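# Teaching the garage arm to route cable - build log and questions

**slowsolder**

Picking this back up after a long break (February was too cold to stand in the garage, sorry to everyone who asked). Quick recap for new folks: Tronance desktop arm, homemade wrist camera mount, and a perforated metal board with brackets screwed to it. The job is to take a cable end, carry it across the board and seat it behind the prongs on a bracket. I want to build wiring harnesses for my synth cases without doing every one by hand.

The arm has done 188 attempts since I rebuilt the fingers. I only scored the last batch of 70, and 9 of those were clean start to finish, so please keep the applause down.

Where things stand, in order:

1. Grasping. Pretty good now! I grab the cable end just past the blue band, which gives me one strong color to look for on a mostly gray and white setup.
2. Getting across the bracket. The cable has to lie between the upper and lower prongs with a bit of slack in it, and this is where most runs die. Too much tension and it rides up over the top prong, too little and it droops below. 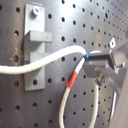
3. Letting go. The fingers open fine but the braid snags on the edge of the black finger maybe one time in three. I've sanded it twice.
4. Doing it all again on the next bracket. Ha. Someday.

Code is a mess but it runs. Ask me anything, and please tell me if I'm being dumb about step 2.

---

**bent_pin_9**

Nice to see this thread alive again. I'd drop the camera for step 2 completely. You know where the bracket is, it's bolted down. Put a cheap force sensor at the wrist, go until you feel the prong, back off, done. I did a version of this on a Jedlow arm with ribbon cable and never looked at a single picture.

---

**slowsolder**

> You know where the bracket is, it's bolted down

I know where the *bracket* is, sure. The cable is the part that wanders. It sags a different amount every time depending on how it came off the spool, and a force reading at the wrist can't tell me it's hanging an inch too low on the far side.

---

**bent_pin_9**

So control the sag. Fixed length between a clamp and the gripper, same every time. You're solving a fixture problem with software.

---

**mossygarage**

Gotta disagree with bent_pin here. A ribbon cable has one way it wants to bend, and braided stuff has a mind of its own. I fought with a Losevance sleeve for a whole winter and clamping it at a fixed length just moved the floppy part somewhere else.

What I would change is the lighting. Bare metal with holes in it under a shop light is about the worst background you could pick for a white cable. My board was the same and I ended up spraying it flat black, which cut the glare way down. Cost me one can and one afternoon (and a pair of jeans).

---

**slowsolder**

Yeah, the glare is real. It moves around as the wrist turns too, so one spot looks fine and then a few inches over the board goes nearly white and the cable edge just melts into it. I've been leaning on the blue piece for exactly that reason. It holds up even when everything around it is washed out and soft.

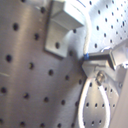 **Do you need a depth camera for cable this thick?**

A plain color camera is enough as long as you can move the arm and look again from a second angle. Depth cameras tend to struggle with thin things close up anyway, and shiny metal behind them makes it worse. Spend the money on a better light first.

Somebody always asks me that one, so there it is for the search engine.

---

**torque_and_tea**

Lurker here, building something similar at our shared shop. How long did it take you to get a usable set of recordings? And are you hand-driving the arm or using a leader arm?

---

**slowsolder**

Leader arm, built from the Bravo kit. I have 1465 short clips saved but a lot of them are junk from before the finger rebuild and I'm scared to delete any. If you're starting fresh, don't copy me on that - throw out old clips the same day you change the hardware. Mine are all mixed together in one folder now and sorting them is a miserable way to spend an evening.

---

**torque_and_tea**

Ok that's super useful, thank you. Our fingers are getting swapped next month so I'll hold off recording.

---

**bent_pin_9**

I still say try the clamp. One evening, one scrap of aluminum. If it doesn't get you past 9 out of 70 I'll shut up about it.

---

**slowsolder**

Fine, fine. I'll try the clamp AND the black paint, but in separate batches so we know which one helped. Paint second, I can't unpaint it.

---

**mossygarage**

Take the brackets off before you spray. Ask me how I know.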